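Pintar a casa devagar

Há quem aproveite o verão para ir à praia e há quem, como eu, olhe para a parede do corredor ao fim de um almoço demorado e decida que já chega daquele bege. Foi assim que começou a minha relação com a tinta, há muitos anos, numa casa alugada com tetos altos e humidade em janeiro, e confesso que nunca mais me curei (nem quis, para dizer a verdade).

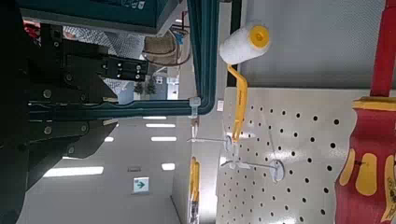
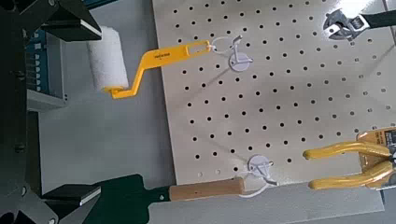 Quanto tempo se deve esperar entre a primeira e a segunda demão?

Depende da tinta e do tempo que faz, mas numa tinta de água para interiores o melhor é seguir o que vem escrito na lata e, se o dia estiver húmido, deixar passar a noite. Uma parede que parece seca ao toque pode ainda estar mole por baixo, e a segunda passagem do rolo arranca bocadinhos da primeira.

Digo isto com a experiência de quem já fez tudo ao contrário. No meu primeiro quarto, um cubículo de 12 metros quadrados virado a norte, dei as duas demãos na mesma tarde, toda contente, de janelas fechadas por causa do vento. Na manhã seguinte a parede parecia a pele de uma laranja! Tive de lixar tudo, limpar o pó, esperar e recomeçar, e ainda hoje encontro pó branco dentro de livros que pensava ter tapado bem.

A cor é outra conversa, e das boas. Durante anos escolhi pelo catálogo, à luz da loja, e depois chegava a casa e o cinzento era lilás. Agora compro uma lata de 500 mililitros, pinto uma folha grande de cartolina e passeio com ela pela casa durante cinco dias, de manhã, à tarde e com o candeeiro aceso. Encosto-a ao sofá, ao rodapé, à porta da cozinha. Foi desta maneira que desisti de um amarelo lindíssimo da Ellico que, depois do jantar, nos deixava a todos com cara de doentes, e que acabei por me render a um verde da Stullik, muito apagado, que no catálogo nem me tinha chamado a atenção.

Com a preparação sou menos paciente, mas lá me obrigo. Lavo a parede com água e um pouco de detergente neutro, tapo os furos dos quadros antigos, lixo quando a massa está bem dura e só então colo a fita nos rodapés. A fita sai enquanto a tinta está fresca, puxada devagar e na diagonal. Começo sempre pelos cantos, com uma trincha boa, e vou depois ao meio da parede com o rolo, em faixas que se sobrepõem um pouco. Se paro a meio para atender o telefone, nota-se, e por isso o telefone fica na cozinha.

O que sobra guardo em frascos de vidro bem fechados, com o nome da divisão escrito numa etiqueta. São o que me vale quando alguém arrasta uma cadeira com mais entusiasmo. O corredor, entretanto, continua bege até meio. A outra metade já está verde, e no sábado que vem, se não chover, trato do resto.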